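Masking the gripper fingers before you segment

Okay, so last time we got the wrist camera streaming and the detector kept insisting my own gripper was an object. Let's fix that! You'll need the Pirkholm node from part 2 running and 300 frames saved with the arm moving over different backgrounds.

Open the Drustach config and set mask_mode to static. The fingers stay put in the view as long as the opening width doesn't change, so one mask per width is plenty. I saved 3 (open, half, closed) and look them up by the encoder reading — mine says 1588 when fully open.
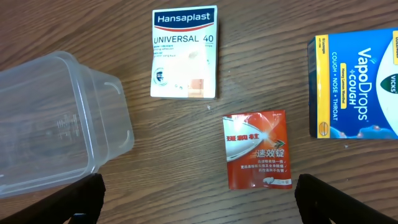
Test view, gripper open: plastic container, Hansaplast box, VapoDrops and the red sachet.

Clear plastic is the annoying one. The wood grain shows right through the container, and a finger overlaps part of it, so grow the mask a few pixels and no more. Neema Shirima suggested dropping the edge threshold to 158 for see-through stuff, and I've kept it there ever since. Then rerun the segmenter and check that no blob touches the mask border.

Related posts
Streaming a wrist camera with Pirkholm
Grasp ranking in Cludindale
Onuoha planner: first setup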